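Workroom > Linens and Cloth Care > Folding

skikov_t
Setup is a pale sheet over a flat surface, small blue cloths folded on top. My problem is the first lift. If I pinch mid-cloth, the corner folds under and I have to start over. Timed 26 cloths on Friday and lost most of the time there.

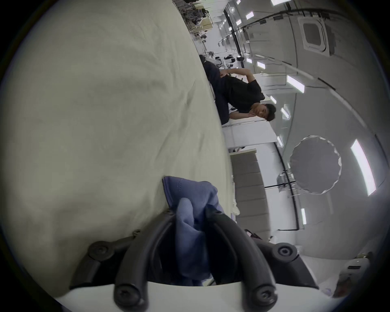

I've been gripping near the stitched edge, then pulling toward me. Is there a better starting point?

gidey57
Start at the corner, always. Hem thickness gives you something to hold. Mid-edge pinches bunch the fabric.

Dennis Mfaume
Disagree. Corner lifts twist on anything under 46 cm. Pinch a third of the way along the edge, shake once, lay flat, then fold. We did 600 napkins that way in October.

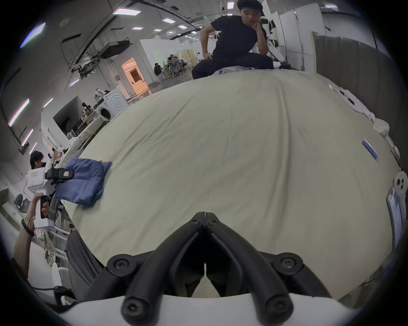 The other variable is the undersheet. Any crease in it transfers to the fold line. Pull it tight and clip it below the edge before you start.

gidey57
A crease doesn't transfer unless you press down. Clips are extra work.

skikov_t
I do press down. Will clip it and test both grips, 26 cloths each.

Dennis Mfaume
Use the same cloths for both runs. New ones slide more.

Filed under: folding technique, table linen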